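Skakasham Mural Walk Map & Guide

Folded pocket map with booklet
Second edition, updated 2nd August

If you like painted walls, you're going to have a good time with this one! The Skakasham Mural Walk Map & Guide takes you through downtown, along the old rail cut and out to the Floltivton side of the river, with every mural marked and numbered so you can wander in any order you please.

The first edition stuck to Main Street. This one goes a lot further. There are 96 murals in it now, including the whole run behind the Habte Building (go in the morning, the light is wonderful) and the long heron wall on Didstead Avenue, which got a fresh coat of paint and two extra herons.

What you get
Fold-out street map, printed on both sides
Booklet with a short note on each mural
3 suggested walks — short, medium and all-afternoon
Parking, restrooms and water fountains marked
Curb cuts and steep blocks marked on all three walks

The paper is the tough, tear-resistant kind, and it folds back up without a fight. We've had ours in a back pocket all summer and the creases are still fine. The type is bigger than last time too, after plenty of you wrote in about it.

The short walk is flat and works well with a stroller. The medium one crosses the footbridge, so bring a hat. For the long one, pack a lunch or plan a stop in Floltivton, where there are good tables by the landing.

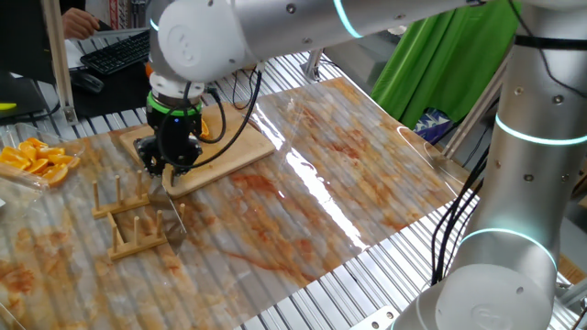
Knife, cutting board and a piece of orange fruit.

Details
Folded size: fits a coat pocket
Booklet: 100 pages, stapled
Print run: 200 copies
Ships flat in a card mailer

Can I get the first edition?
Sorry, it's all gone.

Are new murals added?
Yes! A free update sheet comes out in October, and you can pick one up wherever the map is sold. If you spot a wall we missed, send us the cross streets and we'll go take a look.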